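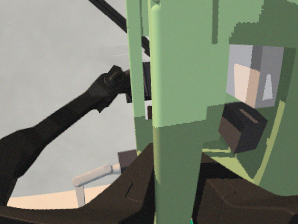 Attachment 1: pale green column between two dark fingers, close

Ticket 304
Opened: May 25, 2024
Product: Uneck match ball, size 5, and Gaber hand pump
Customer: Lidenine youth soccer, equipment desk
Status: partly fixed, see last entry

Customer message

Hi, we bought 200 Uneck balls from Sketik in March for the spring league. A bunch of them go soft overnight. Pump them up Friday evening, by first kickoff you can push your thumb right in. Not all of them. Most hold fine. Tried new needles, tried spit on the valve, no bubbles that I could see. Invoice was a little over $3,000 so we'd like this sorted and not just get sent a coupon. Also the pump gauge reads different every time. Is that the pump or the balls? Need an answer before the next round of games, refs already sent two balls back off the field.

Support, first reply

Thanks for writing in. Before we swap anything please do these:

Pump one bad ball and one good ball to the number printed by the valve. Same pump, same needle, same room.
Put a drop of valve oil on the needle first. Dry needle is the number one way people tear a valve.
Leave both overnight indoors. Not in the car, not in the shed.
Press the valve under water in the morning. Count to thirty, some leaks are really slow.
Write down the gauge reading before and after.

Don't pump past the printed max to "seat" the valve, that was on our old help page and its wrong. Page has been pulled.

Customer

OK did that. Good ball same as the night before. Bad ball way down. Under water there's one tiny bubble every few seconds, comes from the side of the valve and not the hole in the middle. Oil made no difference. Gauge gave me three different numbers on the good ball in a row, I just took it off and put it back on each time.

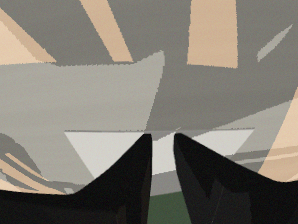
Attachment 2: dark fingers, gray surface behind

Support

Two separate things then.

Ball: bubble from the side of the valve means the plug isn't sitting tight in its seat. Not a puncture. Oil won't do anything for it. Sometimes the plug has slid in crooked and you can work it straight with your thumb, deflate to half first and roll it around. If it still bubbles after that the ball is a return.

Gauge: every time you pull the needle you lose a bit of air, so a second reading is always lower. That part is normal on any pump. But were yours going down each time or up and down? If up and down its the gauge. Check the rubber washer where the hose screws in, on the Gaber it flips over really easily when you put the hose away in the handle.

Customer

Up and down. Washer was folded, yes. Flattened it and now I get close to the same reading each go, little lower each time like you said. So the pump is fine I think.

Did the thumb thing on the worst balls. Some came back, some didn't. What about the rest? I'm not dunking every ball we own in a bucket. 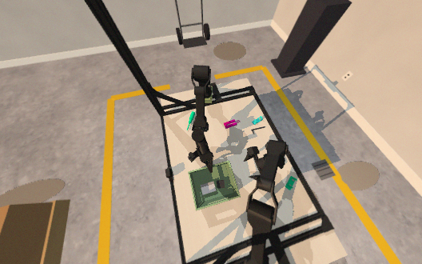 Sorting the whole lot doesn't need a bucket. Pump everything on one evening to the same number, stack them, check by hand next morning, only the soft ones get the water test. Keep the soft ones apart from the second you find them or you'll be doing it all over again. An open-topped bin is best for this, because you can see at a glance what's in it and lean in from any side. A zip bag is how bad balls end up back on the field. Mark a bad one with tape next to the valve, not over it. Marker rubs off.

Customer

Did it your way. Took most of an evening and my arm is dead but fine. Soft ones are taped. Question, do I ship them flat or full? And do you want the boxes they came in, cause those are long gone.

Support

Flat. Push the needle in, let the air out slow, fold the ball in on itself like a bowl. They nest. Any strong carton is ok, original box not needed. Put the ticket number on the outside and a copy of the invoice inside. Leave the tape on so the returns desk can find the bad side quick.
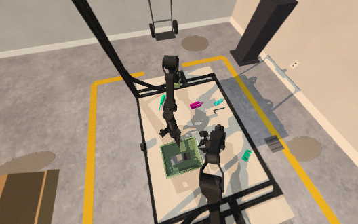

One more thing, please don't include balls that came good after you straightened the plug. They'll be tested, pass, and get mailed back to you and that just eats a week. Keep those for practice for now and if one goes soft again reply here, same ticket, we'll add it on.

Customer

Makes sense. Carton goes out Monday. Can the replacements come from a different batch? Dont want the same valves again.

Support

Requested, yes. Warehouse has to confirm they've got the later batch in the same color panels. If not would you take plain white? Same ball otherwise.

Customer

White is fine for us. League doesn't care as long as they match in a game.

Internal note

Pump: closed, folded washer. Add washer to the Gaber help page.
Balls: return label sent, waiting on carton. Batch code still missing, customer says its rubbed off most of them. Ask returns to read it off the inside of the valve flap when they come in.
Leave open till replacements ship.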